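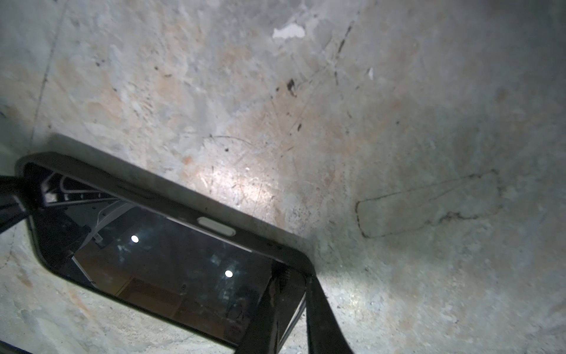

家里的电器和随身的东西,按键越来越少了。我换洗衣机、换电磁炉、换床头灯,店里摆出来的新款多半是一整块平面,字印在玻璃底下,手指碰一下算一次操作。手机走得最早,正面早就没有键了,剩下的都在边上。照片里这部手机装在深色的壳子里,侧边那颗键是灰白色的,长圆形,和壳子的颜色差得很开,一眼就能找到。我觉得这颗键值得拿出来说一说。手机是触摸屏用得最彻底的东西,做手机的人比谁都懂触摸屏,可侧边的键到今天还留着。电磁炉和洗衣机的厂家倒先把键全取消了。

我的看法很简单:凡是需要不看就能操作的功能,凡是手可能湿、可能戴着手套的场合,凡是出了事要马上停下来的机器,都应该有一颗真正能按下去的键。其余的功能放到屏幕里,我没有意见。

先说我自己家的情况。前年十一月,旧电磁炉坏了,换了一台 Goneo 的,嵌在台面里,一整块黑玻璃,很好擦,加热也快。用到第二个星期,锅里煮粥溢出来,米汤流到了控制区。这台炉子的设计是控制区有水就报警,报警以后锁住。它一边响一边不让我操作,我得先拿抹布把玻璃擦干,再长按解锁,然后才能调小火。粥在这段时间里一直往外溢。后来这种情况又出过几回,家里人学会了一个办法,就是直接把锅端走。锅里是热的东西,端着往旁边挪,老人做这个动作我不放心。

旧的那台是旋钮。旋钮缝里藏油,确实难擦,我以前每个月要拔下来泡一次。可是粥溢出来的时候,伸手一拧就小了,眼睛可以一直看着锅。

这件事我向 Goneo 的客服反映过。客服态度很好,说锁定是出于安全考虑,建议在控制区旁边放一块干布。我照做了,现在灶台边上一直放着一块干布,专门用来擦那一小块玻璃。一台炉子要配一块布才能用,这就是我对它的评价。

再说洗衣机。我母亲七十多岁,手指干,冬天尤其干,触摸屏对她常常没有反应。她以为是自己按得轻,就使劲按,还是没有反应,再按,忽然一下跳了好几档。她用旧洗衣机二十来年,从来没有为按键的事叫过人,换了新的以后,每次洗衣服都要喊我们过去看一眼对不对。她后来跟邻居说自己老了,用不来新东西了。我听了不太舒服。旋钮转到哪里,指针就停在哪里,她记得住,也摸得出来。新机器把这些拿掉了,然后让她觉得是自己的问题。 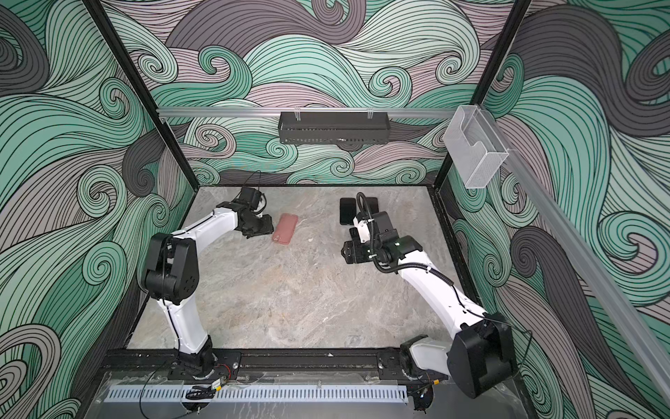

那么厂家为什么要取消按键?

省钱是主要的原因。一颗实体键要开模,要有弹片,要留孔,孔要防水,装配的时候要有人对位,售后还要备件。换成一块触控板,上面印什么字都行,同一块板改一改程序就能用在高中低三档机器上。我有个亲戚在配件厂做过多年,他的说法是,旋钮这种零件单价不高,麻烦在于它会松、会断、会有手感上的投诉。取消了,这些投诉就没有了。别的投诉会多起来,不过那些投诉一般归在“用户操作不当”里面。

外观也是一个原因。平的东西在店里好看,拍照也好看。顾客站在样机前面的时间很短,这段时间里没有人会煮溢一锅粥,也没有人戴着橡胶手套去试。平面的好处当场就看得见,坏处要回家以后才知道,那时候包装箱已经扔了。

我不否认触摸面板有它的长处。好擦是真的。没有缝隙,不进油,不进水,对厨房来说这是很大的优点。功能多的时候,屏幕也比一排键清楚。我家那台旧微波炉有二十几颗键,有一半我从来不知道是做什么的,这种也不能叫好。还有视力不好的人,如果屏幕做得大、字做得大,再配上语音,有时候比小按键方便。这些我都承认。可是这些长处和留几颗键并不冲突。一台电磁炉,玻璃面照样做成整块的,在前侧边沿装一个开关和一个调火力的旋钮,并不难做。市面上有过这样的机器,只是越来越难买。

去年我帮家里找一台带旋钮的,看了不少店,最后在一个清仓的角落里找到一台 Dokeck 的老型号,标价 1,000 元。旁边同样功率的触控款比它便宜 230 元。店员劝我买便宜的那台,说旋钮款马上就停产了,以后配件不好找。我还是买了旋钮的那台,给了母亲。她用到现在,没有为它叫过我们一次。

多付的 230 元换来了什么,我觉得很清楚。可是我也明白,不是每家都愿意或者能够多付这笔钱。一个基本的、关系到安全的功能,变成了要加钱才有的配置,这件事本身就不对。早年最便宜的炉子都带旋钮,当时没有谁把它当成高档的东西。

有人会说,用习惯就好了,当年从旋钮换到轻触键也有人抱怨。我认为两者的差别很大。从旋钮到轻触键,手指还是能摸到东西,按下去有反馈。从轻触键到平面玻璃,手指上的信息全没有了,只剩下眼睛和一声“嘀”。眼睛本来有别的事要做,要看锅,要看孩子,要看路。那一声“嘀”对听力不好的人又没有用,抽油烟机一开,听力好的人也听不清。

汽车里的情形比厨房严重。我坐过一位同事的新车,调空调温度要先点一下屏幕下方的图标,等菜单上来,再拖一个滑条。车在动,手也在晃,滑条拖不准。他开了半年,办法是红灯的时候调,绿灯的时候忍着。我自己的旧车,调温度的旋钮在右手边,我闭着眼睛能转到我要的位置。下雨天玻璃起雾,除雾那颗键在哪里,手自己知道。我不懂为什么要把这样的东西收进第二层菜单里。屏幕放地图,放倒车影像,都很好,除雾和双闪就应该是两颗键,放在伸手就能碰到的地方,并且不同车之间不要差得太远。
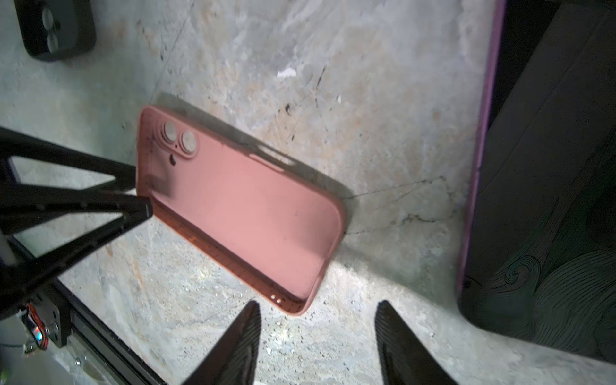
普通人买东西的时候能做些什么?

买之前先试几个动作,比看参数有用。手指沾一点水去按一次,戴上家里洗碗的手套再按一次,眼睛看着别处把火力或者音量调小一次。这三样在店里都能做,店员可能会看你,不用管。如果买给老人,就带老人去,让他自己按,旁边的人不要伸手帮忙。网上买的话,去看差评,在差评里搜“没反应”“锁住”“误触”这几个词,比看总分有参考价值。

还可以问店员一句:停电再来电以后,这台机器是什么状态。带旋钮的机器一般还在原来的位置上,触控的大多要重新设定。家里有电热毯、取暖器、电风扇的,这一点影响不小。我家用过一台 Vrettos 的取暖器,触控,每次接到定时插座上都没有用,因为来电以后它停在待机,要有人去点一下才会热。原来那台老的,拧到二档,插座几点通电,它就几点开始热。定时插座本来是很便宜、很可靠的东西,配上新取暖器以后就成了摆设。

我还想说说医院和公共场所。我陪家人住院的时候,病房里的呼叫器是一颗红色的大键,连着一根线,放在枕头边上,半夜摸得到。隔壁楼新装修过,听说床头换了一块触控屏,开灯、拉窗帘、点餐都在上面,呼叫也在上面。我去看过一次,屏幕很漂亮。但是躺着的人要侧过身,抬起手,看清楚图标在哪里。后来那层楼又把有线的呼叫器加了回去,屏幕留着点餐。我认为这个结果是合理的,点餐本来就适合用屏幕,喊护士适合用按键。可惜这笔钱花了两遍。

我们小区的单元门也换过。旧门禁是金属数字键,冬天冻手,可是好用,键磨得发亮也还能按。新的是一块屏,Mokard 的,带人脸识别,夏天太阳直射的时候看不见字,冬天戴手套按不了,摘了手套,手太冷太干也按不了。物业后来发了门卡,大家都刷卡,屏幕就没什么人碰了。三楼的孩子够不着刷卡的位置,每次放学都在对讲里喊。以前那排数字键装得低,他是够得着的。 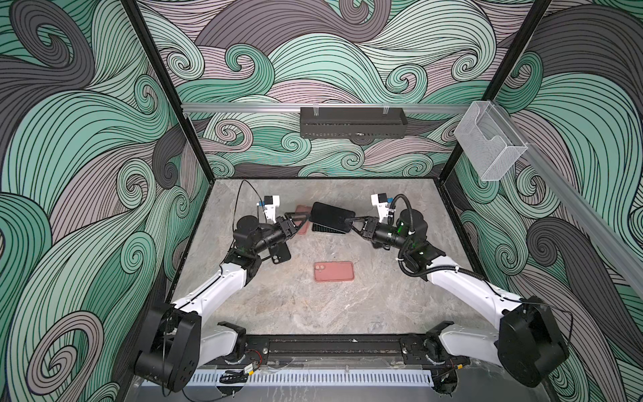
门禁换了以后,物业开过一次说明会,我去了。讲的人主要讲功能,说能远程开门,能留访客记录,能联网升级。有人问手套的事,回答是可以升级灵敏度。过了一阵确实升级了,灵敏度高了,下雨的时候雨点打在上面,屏幕自己会跳数字。又过一阵,灵敏度调了回来。我提这件事,是因为它很能说明问题:靠程序去补一个本来用零件就能解决的毛病,往往补了这边,那边又漏了。金属键没有灵敏度这回事,按下去就是按下去了。

说明会上我提了一个建议,在屏幕下面加一排实体数字键。答复是设备是一体的,加不了。我又问当初选型的时候有没有带键的型号,答复是有,但是看上去比较旧。“看上去旧”这四个字,我在不同的地方听过很多次。买炉子的时候听过,看车的时候听过,给单位选会议室中控的时候也听过。

单位那次我印象很深。旧会议室墙上有四颗键,开灯、关灯、开投影、关投影,新来的人不用教。改造以后换成一块平板,进入以后要选会议模式,模式里再分灯光和设备。第一次开全体会,40 个人坐在黑的屋子里等,负责设备的同事在平板上找关灯以后怎么再打开。这件事当时大家笑一笑就过去了,后来每次开会还是要提前派人去调。行政做过一张操作说明贴在墙上,贴的位置正好是原来那四颗键的位置。

我把那张说明数过,从第一步到最后一步一共 31 行。开灯关灯的事情,写了 31 行,写的人已经很尽力了,字也写得清楚。

从这些事情里,我归纳出来的标准和开头说的一样,没有什么新的。开关要有键。调大调小,凡是常用的,要有旋钮或者键。紧急停止要有键,颜色要和周围不同,位置要固定。剩下的,预约、联网、食谱、换主题颜色,放在屏幕里或者手机里都可以。这个标准对厂家来说增加不了多少成本,一台机器留两三颗键就够了。

也有人主张用语音来解决,说以后什么都可以用嘴讲,键和屏都不重要了。语音我家里也用,开灯、定闹钟挺好。但是我母亲讲方言,它听不懂。夜里孩子睡了,也不方便出声。嘴里有东西的时候、嗓子哑的时候、家里吵的时候都不行。语音可以做加法,拿它去代替键,遇到的问题和触摸屏差不多,仍旧是在条件好的时候好用,条件一差就指望不上。而人需要马上关掉一台机器的时候,条件通常都不会太好。

关于标准,我希望管产品安全的部门能管得细一点。现在的说明书里,触控面板的问题基本都写在注意事项里,请保持面板干燥,请勿戴手套操作,请勿在面板上放置物品。厨房里的面板怎么可能一直干燥?这种注意事项等于把设计上的缺点转给用户去承担。如果检测的时候加一个项目,面板上洒了水,机器还能不能由人关小、关掉,能的算合格,不能的标在包装上,我想很多型号第二年就会把旋钮装回去。插头插座、煤气灶的熄火保护,都是这样一步一步有了要求的,当初也有人嫌麻烦,嫌贵。

维修也应该算进来。旋钮坏了,我自己能换,网上买一个塑料的套上去就行,有时候拿钳子夹着轴也能先用几天。触控板坏了,就是整块板换,报价常常接近半台新机器,师傅自己都会劝你买新的。我家那台 Goneo,过保以后控制区右边的加号不太灵了,减号还好用。现在我们调火力,是先开到最大,再往下减。家里人都已经习惯了,来了客人要解释一遍。

写到这里,要说明一点,我不反对新东西。我用手机付钱,用手机看病挂号,家里的路由器是我自己设的。我反对的是把已经做好的部分拆掉,换上一个在店里好看、在家里不好用的,再请用户去习惯。手机做了这么多年,侧边那几颗键一直在,音量还是能在口袋里调,原因想必也不复杂,就是大家每天都要用,不看也要能用。炉子和洗衣机也是每天都要用的。

下次家里再换电器,我还是会先去问有没有带键的。如果没有,我会在店里把意见登记下来,请店员交上去。登记的人多了,采购的人总会看到一些。母亲那台 Dokeck 的旋钮,我已经托人多买了两个备着,放在厨房抽屉里。

2021年2月14日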